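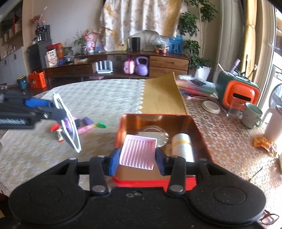 Kindergottesdienst: Josefsgeschichte auf wie viele Einheiten verteilen?

Forum Gemeindepraxis > Arbeit mit Kindern > Lehrpläne und Material

Viorica Omerović

Ich übernehme ab Mai die Gruppe der Vier- bis Sechsjährigen und stelle gerade den Quartalsplan zusammen. Bisher lief bei uns Jakob und Esau bis zur Versöhnung am Jabbok, danach käme Josef. Im alten Plan meiner Vorgängerin ist 1. Mose 37 bis 50 auf zwei Termine verteilt, was mir zu knapp vorkommt. Das gedruckte Material von Planenari sieht dagegen acht Einheiten vor, inklusive Potifar und Gefängnis.

Rahmenbedingungen: Treffen jeden Samstag, 35 Minuten reine Gruppenzeit, davon geht das Singen ab. Die Kinder kommen unregelmäßig, manche nur jedes zweite Mal. Es gibt keine getrennte Gruppe für die Jüngeren.

Konkret möchte ich wissen:
Wie viele Einheiten sind in dieser Altersstufe sinnvoll?
Wie behandelt ihr Kapitel 39 (Potifars Frau)?
Lässt sich 1. Mose 38 einfach überspringen, oder fragt später jemand danach?

Parviz Talebi

Acht ist zu viel, zwei ist zu wenig. Wir arbeiten mit fünf Einheiten:

Kap. 37: Das Gewand, die Träume, der Verkauf nach Ägypten
Kap. 39 und 40: Josef im Haus des Potifar und im Gefängnis, Mundschenk und Bäcker
Kap. 41: Die Träume des Pharao, Vorratshaltung
Kap. 42 bis 44: Die Brüder kommen nach Ägypten, der Becher im Sack
Kap. 45 und 46: Josef gibt sich zu erkennen, Jakob zieht nach

Kapitel 50 hängen wir als kurzen Schluss an die fünfte Einheit, weil Vers 20 die Deutung des Ganzen liefert. Den Vers lernen die Kinder in gekürzter Form: "Gott gedachte es gut zu machen."

Zu Kapitel 39: Ein Satz genügt. "Jemand erzählte eine Lüge über Josef, und er kam ins Gefängnis, obwohl er nichts getan hatte." Mehr braucht die Handlung nicht, und falsch ist es auch nicht. Kapitel 38 gehört in keine Gruppe unter zwölf. Gefragt hat bei uns noch kein Kind danach, einmal ein Vater.

Beim Bäcker in Kapitel 40 sagen wir, dass sein Traum nichts Gutes bedeutete. Die Einzelheiten mit den Vögeln bleiben weg.

Wegen der unregelmäßigen Teilnahme muss jede Einheit für sich verständlich sein. Wir beginnen jedes Mal mit einer Wiederholung von zwei Minuten an einer Bildleiste: Zu jeder Einheit gehört eine Karte, die Kinder hängen sie in der richtigen Reihenfolge auf. Wer gefehlt hat, bekommt so das Nötige mit.

Azadeh Ebrahimi

Bei uns waren es vier, ging auch. Hauptsache das bunte Gewand kommt vor, das merken sie sich.

Forough Bahrami

Ergänzung zu Parviz, dem ich bei der Aufteilung zustimme - mit einer Ausnahme. Kapitel 42 bis 44 in einer Einheit überfordert die Jüngsten, denn die Brüder reisen darin zweimal, Simeon bleibt zurück und Benjamin kommt erst beim zweiten Mal mit. Entweder man erzählt beide Reisen als eine und sagt das den Mitarbeitenden auch so, oder man plant eine sechste Einheit ein. Ich würde Letzteres tun.

Zur Übersetzung: "Bunter Rock" ist die traditionelle Wiedergabe. Der hebräische Ausdruck in 37,3 ist unsicher, neuere Übersetzungen haben teils "Ärmelrock" oder Ähnliches. Für die Gruppe spielt das keine Rolle, für Rückfragen der Eltern sollte man es wissen.

Das Material von Planenari lässt sich kürzen, indem man die Einheiten 2 und 3 zusammenlegt und die Einheit über Jakobs Segen (Kap. 49) streicht. Die Erzähltexte sind brauchbar, die Gesprächsfragen eher für Schulkinder.

Viorica Omerović

Danke, ich plane mit sechs Einheiten und trenne die beiden Reisen. Den Satz zu Kapitel 39 übernehme ich wörtlich.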